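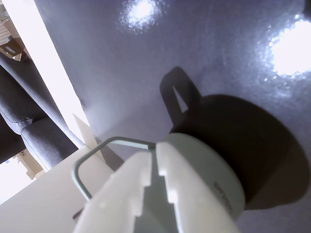
Home | News | Buying | Archive | Contact
Print this page | E-mail this page

Weseck's equipment planner expects the question about price first and answers it before it is asked. The fingers on the firm's home-handling arms cost 497 a pair. The arm costs a good deal more, but it is bought once. "The arm is a capital line," the planner says. "Fingers are a consumable line. If you put them in the same row of the spreadsheet you will be wrong by June."

Weseck runs manipulation trials in furnished rooms and buys its arms through Fadberg, a reseller. The current budget covers 27 pairs of fingers for the year. The planner arrived at that figure from the wear log. A pair is rated in-house for 4,000 grasps, after which the notches on the inner edge have rounded enough to change the hold on thin items.

Small buckets and canisters with wire handles take up a large share of the trials. They are cheap to buy and hard on the hardware. "A handle moves independently of the body," the planner says. "You grip the wall, the wire swings, and the load shifts. On a spec sheet that object is a few hundred grams. For purchasing I treat it as heavier than that."

Payload is where most first-time buyers overspend, in the planner's view. Quotations tend to lead with maximum payload at full reach, and a buyer who has no measured loads will choose the larger figure. Weseck weighed every item on its trial list before asking for prices and dropped one arm size as a result. The saving went into a service contract and 2 spare wrist assemblies.

The service contract took longer to settle than the arm. Illés, the maintenance contractor, offered a fixed annual fee or a per-visit rate. Weseck took the fixed fee after comparing both against the previous year's callouts. Travel was excluded from the first draft and had to be added.

Lighting was missing from the original budget. Glossy and lightly textured surfaces throw back glare, and a hard shadow behind a held object can be read as part of it. "We paid for diffusers out of the contingency," the planner says. "They should have been on the room list, with the furniture."

The next purchase is a finger set from Stivby with replaceable inner faces. The unit price is higher and the faces are sold separately. The planner has asked for a sample pair and will not revise the forecast until it has run the full grasp count. Delivery is quoted at nine weeks.

Print this page | E-mail this page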